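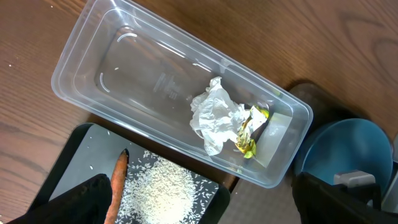 Figure 4.1 A clear plastic container on a wooden table, holding a crumpled wad of white tissue or paper and a shiny wrapper.

Chapter 4
What Is Left on the Table

Reading time: 4 minutes

Lunch is the most studied meal in this book and the least respected. Breakfast has its champions, dinner has its candles, and lunch has a plastic box and whatever you were able to find in the back of the refrigerator. When it is over, most people want to get up and walk away from it. This chapter is about the few minutes in which they do, and about the things that stay behind.

In August, a small office firm named Vumik let one of our students, Rimantas Krūmiņa, sit in its break room and record what was on the tables at the end of the lunch hour. He expected to be bored. He came back with 300 pages of notes and a strong opinion about foil. Over the whole project he logged 3,283 separate items, among them 59 forks, all of which somebody had promised to come back for.

His notes showed a habit that you have probably seen in yourself. People rarely leave trash lying loose. They put it into something: a cup, a bowl, the box the food came in. Wrappers get folded into tissues and tissues get pushed into tubs. Once the small trash is inside the larger object, the job feels finished, and the person who did it goes back to work with a clear conscience. We will call this nesting.

Nesting is a perfectly sensible first step in cleaning up. It keeps light things from blowing around, and it turns several trips into a single trip. The trouble is that it also hides a decision. A container, a tissue and a shiny wrapper may belong in three different places, depending on where you live and what your local collector will take. Stacked together, they tend to go to the same place, and it is usually the nearest one.

Look again at Figure 4.1. There is a faint molded mark in the base of the container, the sort of stamp that many of us have owned for years without reading. In Section 4.2 we will learn what such marks can tell you and, at greater length, what they can't. Section 4.3 deals with wrappers that shine like metal and may be mostly something else. Section 4.4 is about crumbs, which have no section in any other textbook we know of, and which are the reason a table can look cleared from the doorway and feel gritty under your sleeve.

Before you go on, eat something. Keep everything that is left when you are done, down to the last grain of rice, and set it out on a sheet of plain paper. You will need it for Activity 4A, so please don't let a helpful roommate near it.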